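Home Threads Replies Media Search

Najwa Nimri
April, Thursday evening

I sat through another talk this week about how suturing is "basically solved" as a teaching problem, and I have been grumpy ever since. So, a thread. I teach stitching to surgical residents two afternoons a week. I have opinions and cold coffee.

The claim, as I understood it: give a resident 11 hours of practice on the new curriculum and they tie knots as well as someone with years behind them. The speaker had a slide. The slide had a bar going up. I asked what the bar measured and was told "knot quality."

Knot quality as judged by whom? Two raters, who both helped write the curriculum. I'm not saying anyone cheated. I'm saying I wouldn't let my own kids grade their own spelling tests.

Also, the group was 13 residents. Thirteen! I have had lunch tables bigger than that. One of them having a bad Monday would bend the bar.

Raphaël Besson was sitting next to me and whispered that the number he wanted was how many of those knots were still tight the next morning. Same. It wasn't on the slide. I looked in the handout too.

What bothers me more is what gets counted as a stitch. The Dridstead checklist, which half the programs around here now use, gives you points for speed, for even spacing and for tail length. It gives you nothing for how you treated the edge of the wound while you were getting there.

You can get full marks and still chew up the tissue. I have watched it happen. Grab, miss, grab again, pull, let go, grab a third time. Then a lovely square knot on top of a mess, and everybody claps.
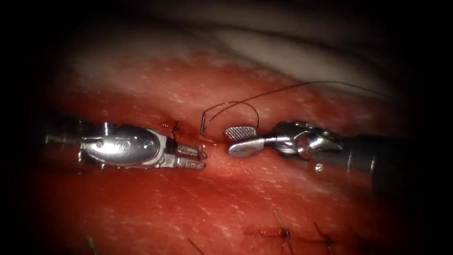 Closing an incision is mostly a question of what you do with the lip before the next stitch. I tell people to stop looking at the knot they've already tied, which is hard, because it's the thing you're proud of. It sits there on the upper lip, a little black tuft with its cut ends sticking out, and your eye goes straight to it. Look at the grasper on the left instead. Those blades have teeth on the inside. They are slightly open, just over the surface at the edge of the incision, and everything I care about is in what a hand does from a position like that one.

Toothed jaws hold well. They also leave marks if you squeeze the way beginners squeeze. When someone tells me a resident is "fast," my first question is how many times they took hold of the same spot. I have yet to see a checklist that asks.

And please stop telling me that cut ends at odd angles mean a bad knot. I had a reviewer mark a resident down for "untidy tails" last year. Thread is springy. It goes where it goes. Whether the throws lie flat underneath is a different matter, and you can't judge that from across the room.

Somebody will say "but the Girnonari course covers tissue handling." It does. I took it. It's one module, and most of the module is a video of a very calm man telling you to be gentle. Gentle compared to what?

Ildikó Juhász has a better idea and I'm annoyed I didn't think of it. She has her residents place the stitch, cut it out, and then look at the edge under a magnifier before they're allowed to say how it went. They write down their guess first. The guesses are terrible for the first month. Then they get less terrible.

Is that proof? No. She'd be the first to say so. But it checks the thing we say we're teaching, and I'll take that over a bar on a slide.

Someone asked me in the replies whether I'm against the new curriculum. I'm against being told it's finished. They claim 80 percent of residents "reached expert level." I'd like to know what happened to the others, and which expert.

Lungile Matlala says I should write all this up properly. I said I would do it after exams. She laughed at me for a long time.

If anyone has next-day numbers on practice knots, from any program at all, please send them. Small is fine. Messy is fine. I'd love to be wrong about this, and I'll post it here if I am.

Going to reheat the coffee.

Older posts Newer posts Back to top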